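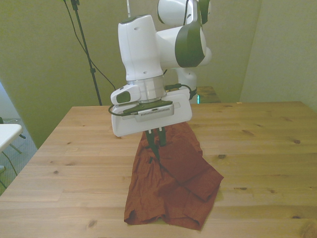 Rust-red cloth on a pine tabletop.

Keeping Old Celebrity Magazines Without Letting Them Take Over the House

By Noémi Illés
5 min read

My mother bought a celebrity weekly with her groceries for most of her grown life, and when she moved to the apartment the whole lot came to me in liquor boxes. Royal engagements, soap opera weddings, movie stars who swore they were just good friends. I meant to keep ten of them. You can guess how that went! So this page is for anyone else who has inherited a pile, or built one up on their own (no judgment at all from this house), and would like it to last without smelling like a basement.

Sorting

Clear a good-sized table, wash your hands, dry them properly, and skip the hand cream until you're done. Newsprint and cheap glossy stock both soak up grease, and you won't see the thumbprint until it has gone brown. Go through one box at a time. I sort by title first and then by year, and I don't let myself read anything until the box is finished, or I lose the afternoon to somebody's divorce settlement.

Anything damp or fuzzy gets set well away from the others. If it's only a little damp, stand it up with the pages fanned open in a dry room with a fan going, not pointed straight at it. If there's real mold, I let it go, even when it has a wedding on the cover. I lost my mother's copy of Yazzie number 706 that way and I still think about it.

Staples and stickers

Rusty staples stain everything around them. Open the magazine to the center, bend the legs of the staple up with a butter knife, and ease it out from the spine side. You can leave the pages loose in a sleeve or tie them through the old holes with cotton thread. I do the thread for the ones I like to look at.

Price stickers are the bane of my life. On a shiny cover, a hair dryer on low for a few seconds will usually soften the glue enough to roll it back with your finger. Go slowly and stop if the ink starts to lift. On the duller paper covers I leave the sticker where it is. Please don't use nail polish remover, which took the face right off a perfectly nice talk show host for me.

Musty smell

Put the magazines in a lidded plastic tub with an open bowl of baking soda at one end, and keep the powder off the paper. Close it up and leave it for a week, then sniff. Change the soda and go again if you need to. The worst box I had went through three rounds, and it still smells faintly of my mother's hall closet, but I've decided I don't mind that.

Boxes and sleeves

For storing, I use the flat Motberg boxes, the ones with the metal corners, and lay the magazines down in short stacks with the spines alternating so the pile stays level. Standing them up is fine too if the box is full enough that they can't slump. Half-full boxes are where you get that sad curve. Fill the gap with crumpled acid-free tissue.

Sleeves are worth it for the special issues. I like Wivar sleeves with a backing board, but any polyester or polypropylene one will do. Stay away from the soft, stretchy vinyl kind that smells like a shower curtain.

And then find them a closet inside the house. Attics cook paper and basements swell it. I check mine every February, when the heat has been running for months and the house is at its driest, and it's a lovely way to spend a gray morning.

If you only want the stories

Some people just want the pages about one star or one couple, and that's a perfectly good way to shrink a pile. Cut close to the spine with a craft knife and a metal ruler, with a scrap of cardboard slipped under the page so you don't slice into the next one. Write the title and date on the back margin in soft pencil before you do anything else. I once had a whole envelope of one actress's weddings and couldn't tell you which husband came first.

Use photo corners in an album, never tape. If you want something to read with coffee, photocopy the page and let the copy get the crumbs.

1784 shares
3 comments

Related
Getting Candle Wax Out of a Table Runner
How I Clean the Glass on Signed Photos
Grunau Shelf Brackets: Which Size for Heavy Books?
What to Do With a Box of Old Ticket Stubs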